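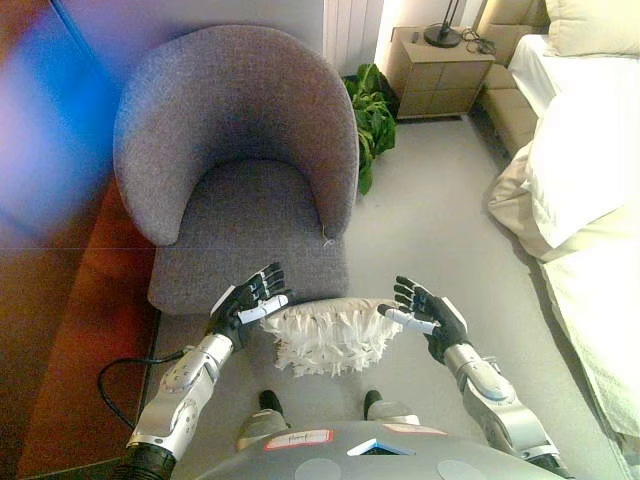
Fringed cushion and gray tub chair

Do fringed cushions ever stop shedding?

Asked by Lovisa Nygård, 19/06/2021

I bought an off-white cushion with a shaggy fringe to go with our gray tub chair. The listing said "sheds lightly at first." It has been 27 days and I'm still picking white strands off the seat. The shop told me to wash it, which sounds like a good way to ruin it before I can ask for my money back. Has anyone washed one of these and been glad they did? Also, there's a loose thread at the front corner of the chair and I don't know whether to pull it.

2 answers

Eskil Lindholm
I wouldn't wash it yet. "Sheds lightly at first" is what they print on everything. Take it outside, hold it by one corner and shake it hard, then comb the fringe with your fingers over a dark towel. Do that three or four times over a week. If you're still getting as much on the towel at the end, the strands aren't anchored properly and no wash will fix that. Send it back.

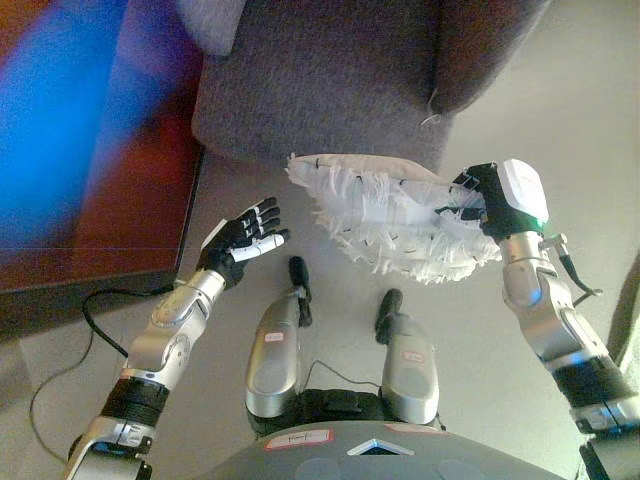

Shaking only tells you about the fringe, and I'd want to know about the cover too. Look for a zipper before you believe anybody's washing advice, and read the care label if it has one. Held up by a corner like that, the fringe hangs down away from the smooth top, so you can get at where the strands are attached. Tug a few gently. If they slide out, stop there. As for the chair, do not pull the thread. Snip it or work it back in with a needle.

Laseck fan
Mine quit shedding after one cold wash. Might have been a different kind though. I used a mesh bag.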